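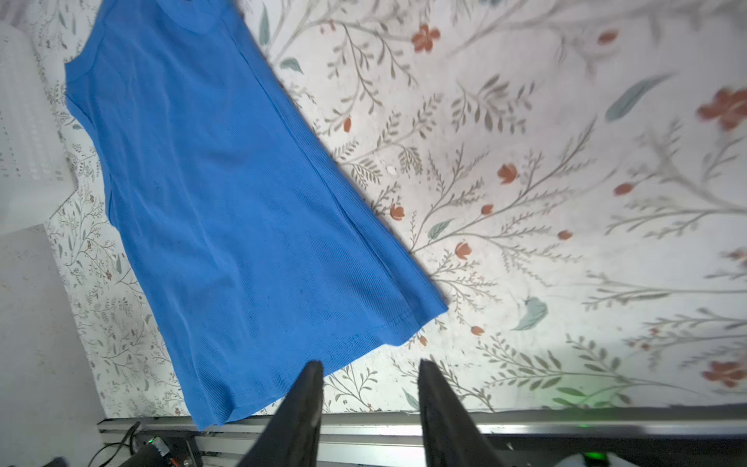
A student in an earlier course objected that folding is something people either pick up at home or never do, and that a chapter on it was a waste of paper. Others in the same course wrote that they had been folding shirts for years and still had to refold most of them when they moved.

Chapter 4
Folding Knit Garments

Most of the clothes in an ordinary household are knits. T-shirts, tank tops, sweatshirts and sweaters are all made from loops of yarn, and loops stretch. A woven shirt holds a crease where you put it. A knit tends to slide, curl and spring back, so it has to be handled a little differently.

In Chapter 3 you sorted a mixed load by fabric and weight. In this chapter you will take the knits from that load and fold them for a shelf, a drawer or a basket. The methods are the ones used in the training laundry at Nornach, with a few changes for people working on a kitchen table.

Before You Fold

Clear a flat surface wider than the garment. A table with a cloth or mat on it works well, as the cover keeps thin knits from slipping. A patterned cover is fine, but choose one that contrasts with the clothes so you can see the edges.

Lay the garment down with the neckline away from you. Find the side seams first. On a ribbed tank top the ribs should run straight from shoulder to hem. If they lean to one side, the fabric has twisted and the fold will twist with it. Pull gently at the hem, then at the shoulders, until the ribs are straight. Smooth with the flat of your hand.

Heavy knits need more patience. A sweatshirt dropped on the table lands in a heap, and the ribbed bands at the cuffs and hem get caught under the body. Find the bands, free them, and work from there toward the neck.

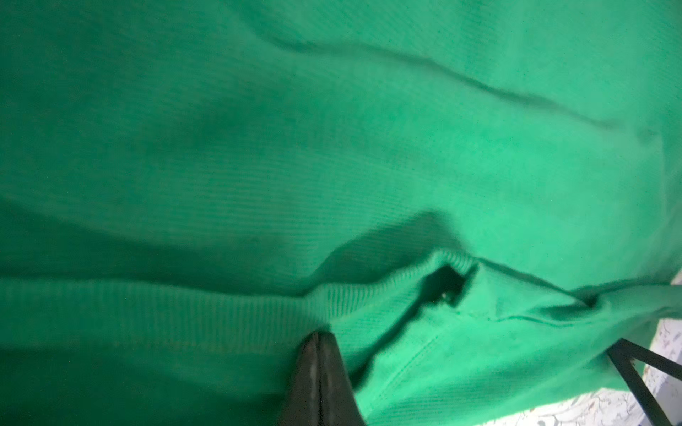 The Basic Square Fold

1. Spread the garment flat, front side down.
2. Bring one side in toward the center. Lay any sleeve back along the fold.
3. Do the same with the other side. The two edges should meet or overlap slightly.
4. Fold the hem up to the neckline.
5. Fold once more if the shelf is shallow.

Set the finished square to the back of the table, out of the way of the next piece. A sleeveless top makes a thin square and a sweatshirt a thick one, so put the thick ones at the bottom of a stack. The Sesia drawer plan in Chapter 5 allows 18 inches of width for two stacks side by side.

A plastic basket with slotted sides is useful for carrying finished work. Keep it within reach, but off the part of the table where you fold. 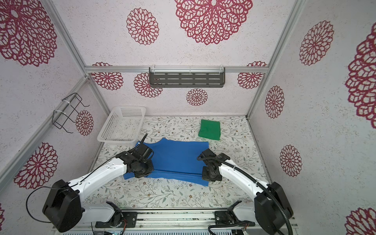

Should a tank top be folded the same way as a T-shirt? Use the same steps, but skip the sleeves and fold the straps down level with the armholes before you bring up the hem.

Key terms for this chapter: rib, hem, side seam, armhole, square fold.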